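16/03/2026, evening

I finished the Marti today.
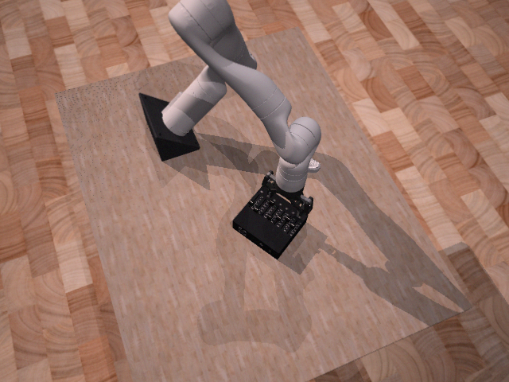 It took me 19 evenings to read 91 pages, and this is slow even for me. Roswitha Marti writes short poems, but after each one I must put the book on my knees and wait a little. The title is "Larside", the name of the village where her mother was born, and the village itself comes only in two poems. I looked for it in all the others.

The one about the ferry I read 3 times. The last line has no verb. In my own language I would accept this at once, in English I keep waiting for the verb to come.

Liesl Danzer wrote to me that the second part is weaker. I don't agree, but I could not explain it to her well. I think the second part is tired, and the tiredness is meant.

In July I want to read it again, aloud. Tomorrow the book goes back to Hermine.

Comments (2)

Severin Lehner: The ferry poem is my favorite too. I never missed the verb!

Hermine Koller: Keep it longer if you like, I have enough to read.

We use cookies to remember your settings. Accept | Decline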